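Em defesa da garrafa amassada

Passei boa parte da minha vida profissional a olhar para fichas técnicas de garras, e só há pouco tempo percebi como elas me diziam pouco. Força de aperto, curso, repetibilidade, peso. Tudo certo, tudo medido em blocos de aço maquinado que nunca ninguém vai querer apanhar em casa. Depois chega-se à bancada com uma garrafa de água de plástico fino e metade daqueles números deixa de servir para alguma coisa.

No laboratório da Tadach andamos desde novembro a comparar dedos para garras paralelas, e confesso que há muito tempo não me divertia tanto com um trabalho. A tese que defendo aqui é simples: a comparação entre garras devia começar pelos objetos moles, leves e transparentes, e deixar os cubos para o fim. Uma garrafa vazia pesa quase nada, cede ao mínimo excesso de força, reflete a luz de maneira traiçoeira e deixa ver a mesa do outro lado. Se uns dedos se dão bem com ela, já sabemos muito sobre eles.
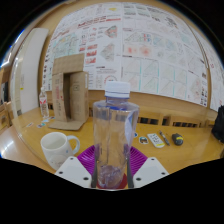 Os dedos com nervuras, feitos de material flexível, são para mim a melhor surpresa do projeto. Quando comecei, desconfiava deles. Pareciam-me coisa de feira, bonitos a dobrar à volta de uma bola de ténis e inúteis no resto. Mudei de ideias ao fim de 17 sessões. Um dedo rígido exige que eu acerte na força e na posição; o dedo que cede perdoa-me um pouco nas duas coisas, e esse pouco (alguns milímetros, um ângulo mal calculado) é quase sempre o que separa uma pega boa de uma garrafa a rebolar pela mesa fora.

Há um preço, claro. Os dedos flexíveis são piores com objetos finos e deitados - uma caneta, por exemplo, continua a ser um pequeno suplício. Também perdem precisão quando é preciso pousar a peça num sítio exato, porque a ponta nunca está bem onde o modelo diz que está. O pessoal da Pekmont, que prefere as pontas rígidas com revestimento de borracha, lembra-me isto em todas as reuniões, e tem razão. Para encaixar um conector eu também não usava outra coisa. Mas a maior parte do que queremos que um robô faça numa cozinha ou num escritório está mais perto da garrafa do que do conector.

O segundo ponto que me entusiasma é a garra de mão. Em vez de teleoperar um braço inteiro, pega-se na própria garra, com a câmara montada, e faz-se a tarefa como quem usa uma pinça grande. Numa tarde muda-se três vezes de sala sem desmontar nada. Juntámos assim 591 demonstrações no tempo em que, com o braço, ainda estaríamos a discutir a calibração da base. E a mão humana aprende depressa o que os dedos aguentam: ao fim de poucas tentativas já ninguém aperta a mais, e essa delicadeza fica nos dados.

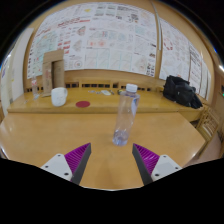 A câmara merece uma conversa à parte. Quem vem da visão clássica torce o nariz à lente olho de peixe, com as mesas arqueadas e as paredes dobradas nas margens. Eu também torci. Testámos uma lente mais fechada, da Amissah, com uma imagem direitinha e agradável de ver, e o resultado foi que perdíamos o contexto sempre que a garra se aproximava do objeto. Com o campo largo, os dedos e o que os rodeia continuam na mesma imagem durante a aproximação, e para um modelo que tem de decidir quando fechar isso vale mais do que linhas retas. A distorção corrige-se ou aprende-se. O que ficou fora do campo está perdido.

Defendo também, e aqui costumo ficar mais sozinho, que não se deve arrumar demasiado o espaço. Vi muitos conjuntos de dados gravados sobre um pano cinzento, com luz de estúdio, e os modelos que saem de lá assustam-se com o primeiro cartaz na parede. Uma mesa de madeira brilhante, canecas, mochilas, papéis: é aí que o robô vai trabalhar. No nosso último lote, o controlador Astent falhou 13 pegas, e em quase todas havia um reflexo forte no tampo. Fiquei contente, confesso. Num fundo neutro nunca teríamos dado por esse defeito.

Gostava que os fabricantes publicassem, ao lado da força máxima, a força mínima com que a garra segura bem um objeto deformável. Gostava que trocar de dedos fosse sempre uma questão de poucos parafusos. E gostava que mais gente experimentasse isto com as próprias mãos antes de escrever o caderno de encargos. Por cá, o próximo passo é repetir tudo com garrafas cheias e com dedos um pouco mais duros, que já estão a ser impressos.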